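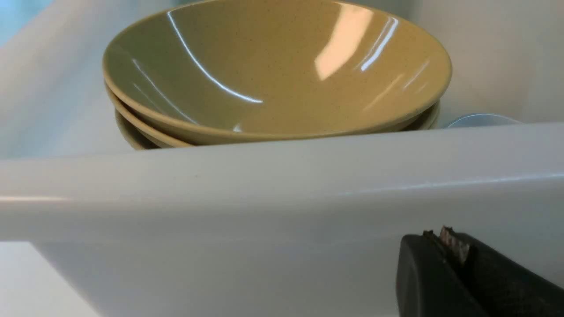
日々の器をどう収めるか

陶磁器の産地として知られるルルホルム(Rulholm)では、食器の収納を暮らしの文化の一部と捉える取り組みが進められている。地元の工房ニストル(Nistor)は、昨年9月、家庭における器の保管に関する調査を実施し、800世帯から回答を得た。同じ形の鉢を重ねて棚に置く家庭が最も多く、来客用の器を別の戸棚に分けるという回答がこれに続いた。

同工房が推奨するのは、口の広い浅めの鉢を同寸で揃え、三つ程度までを重ねる方法である。黄みを帯びたオリーブ色の地に細かな斑点が散る釉調は、白い棚によく映え、扉のない収納にも適する。艶のある内面は照明を受けて表情を変えるため、置き場所を選ぶ際には光の向きにも配慮したい。淡い青灰色の皿などを傍らに添えれば、落ち着いた色の対比が得られる。

重ねる際は、高台の擦れに注意を要する。洗浄後は十分に乾かし、長期間使用しないものには薄紙を挟むことが望ましい。棚板の耐荷重も事前に確認されたい。

ヴルハム(Vurham)の生活工芸館では、収納を主題とする企画展が開催されており、近隣の窯元から寄せられた92点の器が実際の食器棚に並ぶ。関連講座の定員は20名、受講料は2000円で、受付窓口にて申し込みを受け付けている。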